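Shrink sleeves and sorting lines – speaker notes
Brodley packaging evening, July 6, 2026

Slide 1. Title. Leave up while people sit down. Mention the fire exit and that questions come at the end.

Slide 2. What a sleeve is. A printed plastic tube, dropped over a container and shrunk with heat or steam. It grips curves that a paper label can't follow, so designers get nearly the whole surface to print on. Ask who in the room specifies sleeves now.

Slide 3. Why brands like them. One plain bottle can carry any number of designs. Flimholm ran 19 flavours last year on a single bottle shape and only changed the sleeve. Short runs are cheap. Small drinks for children are a big part of this market, and so are yoghurt drinks and cleaning sprays.

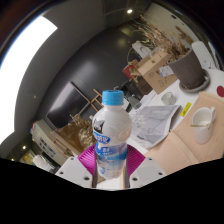
Slide 4. The trouble at the sorting plant. Optical sorters read the surface of whatever passes under them. If the sleeve is one plastic and the bottle another, the sorter may read the sleeve and send the bottle the wrong way. Full-length sleeves are worst. Don't get drawn into sensor types here, it takes ten minutes and half the room won't need it.

Slide 5. The Zaritz trial. We put 900 sleeved bottles through the line in June, all the same size and all empty. With full sleeves, 68 per cent went to the right bale. Say clearly that this was one line on one day – somebody will ask. The table is in the handout, so don't read it out.

Slide 6. What can be changed. Shorter sleeves that leave part of the bottle bare. Perforations, with a tear strip people can find without their glasses. Sleeve material that floats when the bottle sinks, or the other way about. Inks that stay put in a hot wash. Triệu moved to a perforated sleeve and their artwork needed eight rounds of changes, mostly to keep the barcode off the tear line.

Slide 7. Costs. Skip if we are running late. Perforating adds little per sleeve but slows the applicator, and splits go up until the tension is reset.

Slide 8. Questions. Samples are on the side table. Please put them back in the right tray.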